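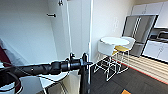

Clothes-lending shop Lendska moves into the old Dostley shoe store

Anyone who grew up in town will remember being marched into Dostley's at the end of every summer to have their feet measured, and will probably also remember the smell of the place, which was leather and floor polish and, if you went in the afternoon, the soup that old Mr. Dostley kept warm in the back. The shoes have been gone for a good while now and the windows have been papered over for most of that time, so it was a real pleasure to see the paper come down in February and the lights go on again over the front step.

The new tenant is Lendska, the clothes-lending shop that has spent the past three years in two rooms above the Selletti bakery on Strobel Street. Members borrow clothes the way you would borrow a library book. They take home a suit for an interview, or a winter coat for a visiting cousin, or a dress for a wedding they only heard about last week, and they bring it back when they're done.

"Upstairs we had one mirror and a very steep staircase," said Milagros Cruzado, who started the shop with clothes from her own closet and her sister's. "People would come up with a stroller and a bag of returns and a sleepy child, and by the top step they'd forgotten what they came for. I used to run down and meet them on the landing when I could hear them coming."

The shop now has 916 members, who pay a small fee each season and can have up to five pieces out at a time. Its records show 1,763 garments in the collection as of last month, from baby snowsuits to a man's tuxedo that has, by Cruzado's reckoning, been to more proms than any teacher at the high school. The single busiest stretch so far was the run-up to graduation last spring, when around 394 pieces were out at once and the racks looked, she said, "like the day after a very good yard sale."

Moving all of it down one flight and four doors along took longer than anybody planned. Edgardo Panganiban, who does the mending and pressing and who has worked at Lendska almost since it opened, had hoped to get everything across in a weekend and ended up needing most of two weeks. Part of the trouble was that he couldn't bring himself to hang anything up in the new place without looking it over first. A loose button had to be sewn, and a hem that had been bothering him since the fall finally had to come down and go back up again.

"You take a coat off the rail and you think, well, I've got it in my hands now," he said. "And then it's dark outside and you've moved six coats."
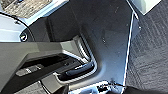 A recessed pull handle set in gray molded plastic.

The old store needed some work as well. The long bench where children used to sit to be fitted was still bolted to the floor, and Cruzado asked the landlord if it could stay. It has been sanded and given a new cushion, and it runs along the wall facing the fitting rooms, so there's finally somewhere for husbands, grandmothers and bored brothers to wait. The brass foot-measuring plate turned up in a drawer under the register, and it will be kept on the counter for anyone who would like to know their size, or who would simply like to stand on it again for old times' sake.

Parking is the one thing members have asked about again and again. There are spaces behind the building, reached from the alley, and the back door will be open whenever the shop is. Returns can be handed in there without coming all the way through to the front, which should help in the rain. The landlord has also agreed to a ramp at the alley side, and it should be in by the time school lets out.

The other question people keep asking is what to do with their own closets, and that one has turned into something of a sideline. Jomar Saludo, a retired cabinetmaker who lives over on the hill, has been giving a little talk at the shop one evening a month on making room at home, and he will go on doing so in the new space, where he can fit more than a dozen chairs.
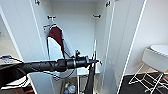
Saludo's advice is kindly and not at all strict. He doesn't ask anyone to throw away half of what they own, and he has no use for the idea that every hanger should match. He would like people to take everything out once a year, wipe down the shelves, check that the hinges are tight and the rod isn't sagging, and then put back first the things they reach for in an ordinary week. Whatever is still on the bed by suppertime gets a fair hearing. Some of it goes back in, some of it goes to a friend, and a surprising amount of it comes down to Lendska in a paper sack.

"My wife kept a green dress for twenty-two years and wore it twice," he said. "Now it goes out every couple of months. She sees it at parties and says hello to it."

Wilfredo Mercado, a member from the early days, told us he hadn't bought a dress shirt since he joined. He drives a school bus in the mornings and sings with a choir in the evenings, and the choir, he explained, keeps changing its mind about what color it ought to wear. "Burgundy at Christmas, then gray, then somebody wanted blue," he said. "If I'd paid for all that, I'd have to sing a lot better than I do." He came by on moving day to see if he could carry something and went home with a corduroy jacket.

Lucinda Hutchins, who runs the yarn shop next door, said she was glad to have neighbors again after so long beside a dark window. She has already offered her back table for a mending circle, where people could bring a sock or a torn pocket and get some help from Panganiban over coffee. The two shops are still working out which evening would suit everyone, and there will be a sheet to sign at both counters.

Lendska will be open from ten in the morning until six in the evening, with a later closing on the nights when Saludo gives his talk. Existing members can go on using the same cards, and anything borrowed from the old rooms can be returned to the new address. Clean clothes in good repair are always welcome, and coats in larger sizes are especially needed just now, along with plain black shoes for children, which seems about right for that building. Anyone wanting to join should bring something with their address on it and allow a few extra minutes, as Cruzado likes to show each new member the racks herself.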